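Table-clearing trial puts household robots to the test in simulation

August 25, 2025

A two-armed robot that can clear a table on its own is still some way off, according to results released by Jateo, a small automation firm that has spent most of this year putting its control software through household chores in simulation.

The company ran 2000 attempts at a set of simple tabletop jobs: picking up a bowl, moving a box or card to one side, and putting small items back where they belong. Of those, 1143 were finished without a fault. The rest ended in a drop, a collision with the table or a timeout, when the robot had not completed the job in the time allowed.

Misaki Fukuda, who leads the testing, said the figure was better than she had expected in January, when the work began, but not good enough for anyone's kitchen.

"If you had a person helping in the house and they got it wrong that often, you would ask them to stop," she said. "We are not going to put this in front of customers and call it finished."

The trial, known inside the company as Stiltard, uses a computer model of a robot with two arms. Objects are placed on a wooden tabletop in different positions and the software is given a short instruction in plain English. It then has to work out which object is meant, which arm to use and how to get hold of it.

Bowls gave the least trouble. The rim gives the fingers something to close on, and the software learned early to come in from the side. Flat things were much harder. A card or thin box lying on a table has almost no edge to grip, and the robot often pushed it along the surface without ever lifting it. In many runs it slid the item towards the edge of the table, which a person might do on purpose, and then failed to catch it.

Small objects standing upright were the other weak point. An arm passing close by would knock one over on its way to something else, and the run was marked as a fault even if the main job was done correctly.
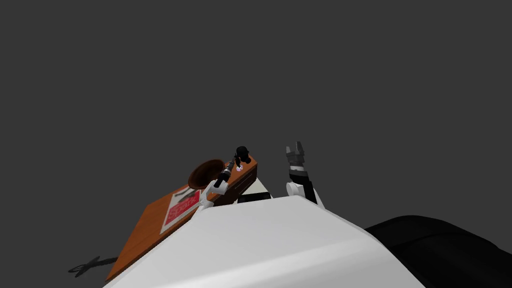
Using two arms together also proved less helpful than hoped. In most successful runs one arm did all the work and the other stayed out of the way. Where the instruction called for both, such as holding a bowl steady while something was put in it, the failure rate went up sharply.

Omprakash Kashyap, who runs a guest house and agreed to advise the company on which chores matter, said he would gladly pay for a machine that could clear breakfast tables, but speed worried him more than breakages.

"I can buy another bowl," he said. "What I can't do is wait ten minutes for one table when there are people at the door."

Jateo has not published average times for the jobs. Fukuda said the simulated robot was slower than a person at every one of them, and that a real machine would probably be slower again. Friction, worn surfaces and poor lighting are difficult to model, and software that does well on a screen can do badly when it meets a real table.

The firm plans to run the same tests on physical equipment at a workshop run by Skamari, a shop-fitting business that wants to know if the software could be used for restocking shelves. Shop work may turn out to be the easier of the two, as the goods are the same shape from one day to the next and are usually kept in the same place. A home changes every time someone walks through it — a mug on the floor, a pen left on top of a box, a chair pulled out.

A second round of simulated tests is already under way. It uses 1512 new table layouts, none of which the software has met before, and adds wiping down to the list of chores. Fukuda said she expected the success rate to fall at first.

Results from the workshop tests are due in January. Jateo said it had no date in mind for a product and was not taking orders.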